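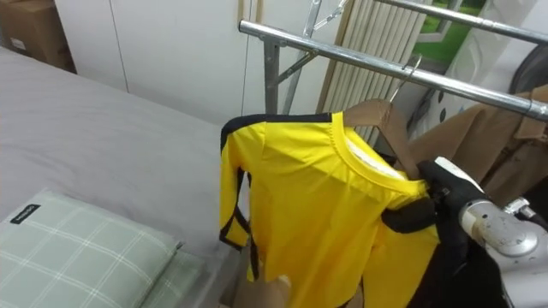
The yellow shirt, on its hanger.

Race Morning

Teodora Papadopoulos had been awake for hours and she didn't mind one bit! Her number was 2212, she had pinned it on twice already, and the bus to Kestov was full of people eating bananas and comparing knees.

"First one?" asked the man beside her. His badge said Recep Avcı, Fandura Hospice Runners.

"First anything," she said. "I got puffed out on the stairs in June."

He laughed so loudly that the driver looked round. Then he asked who she was running for, and she told him: her dad, who had spent his last 5 weeks at the hospice and had flirted with every nurse on the ward (and the chaplain, a bit). She had set up the page in his name hoping for a few pounds from her cousins. By last night there were 114 messages on it, and she'd read every single one in bed with the light on. One was from his old barber. One just said, "He still owes me a ladder."

"Did he?"

"Oh, definitely. It's in my shed!"

The bus swung down towards the river and there was the start, all flags and music and hundreds of people jumping up and down to keep warm. Somebody was already cheering, and the race hadn't even begun.

"Come on," said Recep, getting up. "Let's go and find the loos before everyone else does."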